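## Session 4: The sort that reported success

Notes by Anum Yousafzai. Read before the lab, please, and not during it.

The task is dull on purpose. Two arms, two trays, a few push-button parts, simulated throughout. Parts go in the tray the order sheet names. The Lamasik controller ran it 417 times over one night in April and logged a success every time, which should have worried us sooner than it did.

**What went wrong**

- The gripper-closed signal was being read as "part held". Fingers that close on thin air also send gripper-closed.
- The place step checked the arm's position over the tray. It never checked the tray.
- Osvaldo Fabbri replayed 100 of the runs by hand and found 80 with a part left on the table. He has asked for a different job next term.

**Why it matters off the screen**

A dropped part in simulation costs you an evening. On a real bench the second arm sets off believing the table is clear, and meets the part - or the other arm - at full speed.

**For the lab**

1. Write a "part held" test that uses finger width as well as the closed signal.
2. Add a check on the tray after release. State what the arms do if it fails. "Carry on" will be marked accordingly.
3. Turunen, chapter 4, on interlocks. Skip the history.

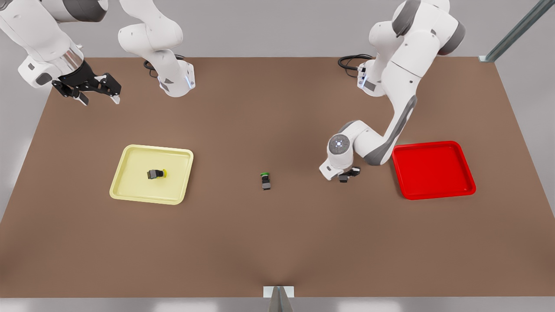

*Fig. 1. Simulated cell: yellow-capped part in the yellow tray, green-capped part on the table, red tray empty.*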